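Shed notes: teaching an arm to tidy up

Juria is two benches and a kettle at the back of a shared workshop in Drodarville. The builder has been at it since December, evenings mostly. Budget was $600. "Blew that on motors."

The arm is the third go. First one sagged. Second one, wiring fire, small. "The gripper's the bit I'm happy with. Two fingers, dead simple, I can swap them in 5 minutes."

The job sounds easy. Pick up a thing, put it somewhere else. Toys and kitchen bits on a white table, banana, bread, a foam cube.
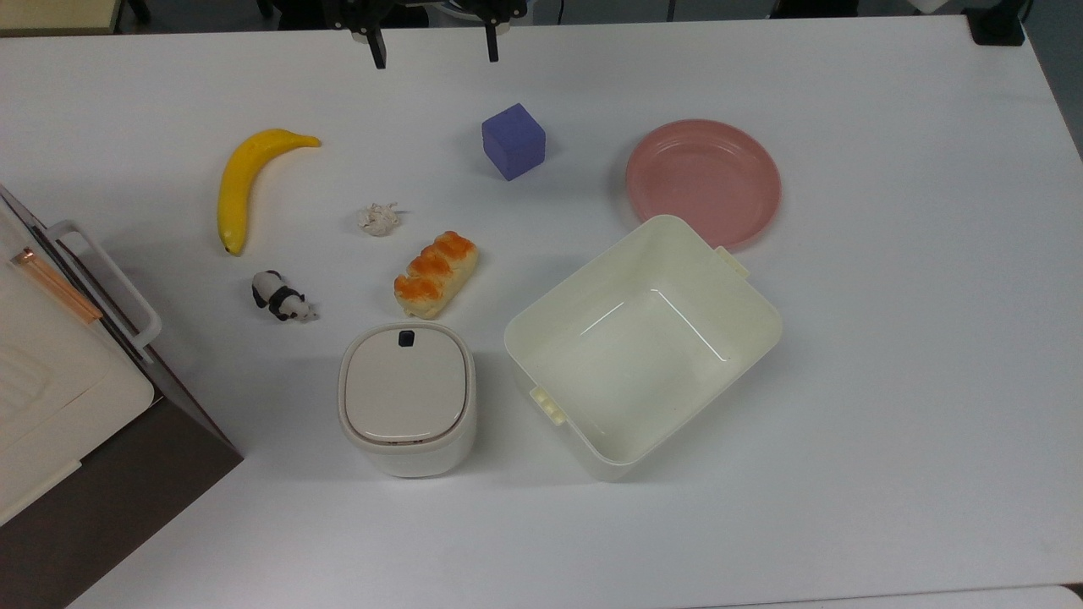
"Foam's forgiving. You can be way off and it still squashes. Hard shiny plastic, no. It skates." Grip force is set by hand for now, a number in a text file, wich gets changed a lot.

So far 2672 tries logged. The first 1000 were binned after a loose camera bracket turned up. "I was pretty grumpy that week. Went and mowed the lawn."

Lids are next. Then maybe colour sorting, if the neighbours at Pärn lend back the good soldering iron. Any advice for someone starting out? "Buy spare servos. Label your cables. I didnt, and I'm still paying for it."

There's talk of taking it to the open shed in Jimilthorpe. Needs a travel case first. And a shorter power lead.

Recent posts
Fixing a wobbly bench vice
Cheap cable chain, tested
Open shed at Jimilthorpe: what to bring

Contact us | © Juria, 11 Jan 2025 | Back to top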